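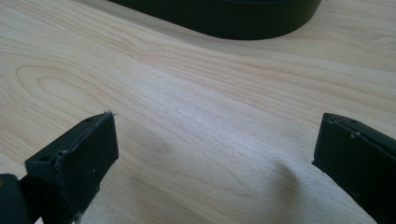 Ohemaa Annan

Feb 9, 2024

Case counts, Urden and Horkau. Reran the weekly series after Benedicta Boateng sent the corrected admissions file. The old file had 29 records entered under the date of report when they should have been under the date of swab. Moving them back flattens the late December peak in Urden and leaves Horkau almost unchanged.

Positives for the period now stand at 154 across both districts. Duplicates removed by matching on date of birth and postcode - name matching is still unreliable where the clinic shortens first names.

Reporting delay: median four days, with a long tail of up to 20. The tail is nearly all Horkau, where swabs go by road to the Lusa lab and wait for a full batch. I have left the last week of the series out of the growth estimate until the delay correction is done.

Tried the Bhattacharjee script for the correction. It fails on weeks with zero positives (log of zero, line not guarded). Patched locally, not yet checked against the old output.

Growth estimate without correction: flat in Urden, slight fall in Horkau. Wide intervals on both. Not to be quoted outside the group.

To do: ask Benedicta whether care home swabs are flagged in the new file. Rerun with the patch. Send Lusa the list of samples with no received date.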